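FOR RELEASE Tue 23 June

Jendotier to Issue Second Album, "Frandsen," on Mostomine Records

ESTMONT. Mostomine Records will release the second full-length album by the instrumental rock group Jendotier later this month. The album, titled "Frandsen," contains 2 suites with a combined running time of 76 minutes. It will be available as a download and on double vinyl.

The vinyl edition is limited to 2000 numbered copies. Orders placed through the label's website ship from Estmont. The catalog number is MST 3172.

Jendotier consists of Dagný Vigfúsdóttir (guitar, tape loops), Przemysław Makowska (bass) and Mwanaisha Waweru (drums, vibraphone). Ásdís Stougaard engineered the sessions. Basic tracks were recorded live to tape with no click track; vibraphone and second guitar parts were added later.

"The first suite is in one key throughout," said Vigfúsdóttir. "The second changes key nine times, so we recorded it in shorter sections."

The digital edition is offered in lossless and compressed formats.

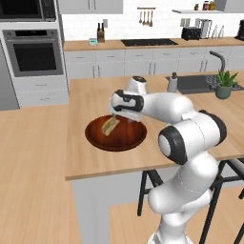
White robot arm at a wood kitchen island, in two renderings.

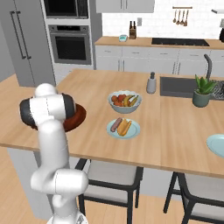
Press Contact

Lertchai Prasertsri, Mostomine Records, Estmont. Review downloads are available on request.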